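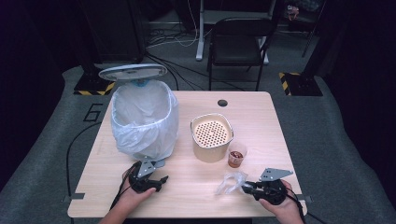 Table 6 during the clearing-up task, with both Staneck hand grippers in use beside the lined pedal bin.

Staneck handheld gripper kit: progress report on the trial
Prepared for Celeste Simões, Vistitz equipment fund
Tuesday, July 7, 2020

Dear Celeste,

Thank you for being so patient while we got this written up. You asked for something plainer than the last one, with fewer tables and more of what we think of the kit, so I have tried to write it much as I would tell it to you over a coffee (and I do hope we can manage that again before long!).

As you'll remember, the fund paid for the hire of the Staneck kit so that we could decide whether Pinheiro should buy it outright. We are now 6 weeks into the trial. Hamidreza has run most of the sessions, Lurdes has looked after the recordings, and Cristóvão joined us in May to get the tables ready and has been a great help ever since.

Most of our time lately has gone on the clearing-up task. The operator holds a gripper in each hand and tidies small rubbish from a tabletop into a bin, things like a crumpled piece of clear plastic wrap or a small plastic cup. It sounds like nothing at all, but wrap is a wretched thing to pick up with hard jaws, and we have learnt more about the kit from it than from all the block stacking we did at the beginning. We have 32 complete recordings of the task that we are happy with, and 21 of those were made after Lurdes rewrote the instructions for operators, so you can see the pace has picked up nicely.

On the good side, the grippers are comfortable for a fair stretch of work, and new people take to them quickly. Sofia Gouveia from Zisivport came to try them and was working with both hands before Hamidreza had finished explaining. The flat metal plates on top have held firm throughout, and we haven't had to tighten one yet.

I'm less pleased with the cables. Each gripper has its own, and when you reach across the table you do feel the pull of it, particularly on the left. Cristóvão has tried several ways of routing them and we are still not quite there. Staneck have offered us longer leads and I have said yes please. The printed manual is also rather thin on setting up, and we lost the best part of 3 days to a calibration step that was explained in a single line. Their support desk was kind about it and very quick to ring back, I must say, so I wouldn't hold it against them too much.

Spending is within what we agreed. The only extra was a second set of jaw pads, which came out of the small repairs line, and Lurdes has sent you the receipt separately.

Next we'd like to do more with liquids, with cups that have something in them as in the picture, and to have two new operators do the task from the manual alone. My feeling at the moment is that we should buy, provided the longer leads do the trick, but I'd like to see those sessions through before I ask you to sign anything. Could you let me know whether the hire can run on to the end of the month at the present rate? Hamidreza needs to tell Staneck by Friday.

With warm thanks from all of us at Pinheiro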